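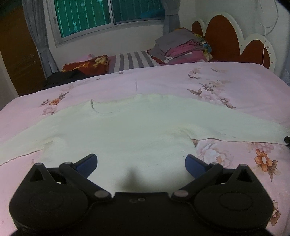 A cream knitted sweater on a floral sheet.

I own a sweater from 2010 and I will not be taking questions about it. Okay, maybe a few, seeing as I've got a column to fill.

What I want to talk about is washing. We wash our clothes far too much, and knitwear gets the worst of it! You put a sweater on for two hours over a T-shirt, you sit in a chair, you eat a sandwich, and off it goes into the machine with the gym socks. Why? What did the sandwich do to it?

My mother-in-law, Eglė Lapiņa, washes her wool twice a year, once in December and once when she packs it away for the summer. In between it hangs by an open window overnight and that's the whole treatment. She has cardigans older than my marriage (and in better shape, some weeks). I used to think this was a bit grubby. Then I paid 300 dollars for a pullover at a little shop in Trenitz, washed it every weekend like a good citizen, and by spring it would have fit a large cat.

I know the arguments. My friend Diane Grewal thinks I've lost it and tells me so over lunch. She likes the smell of detergent, she says it makes her feel like her life is in order. Fine, I get that, I really do. But that smell is perfume, Diane, and you can buy perfume in a bottle.

Obviously wash your underwear. Wash anything you've run in, or painted in, or held a baby in. A sweater, though? Give it 48 hours over the back of a chair and then have a sniff. Most of the time it's fine, and you've saved yourself a load and that awful business with the towels and the flat drying, which takes up my entire bed every single time.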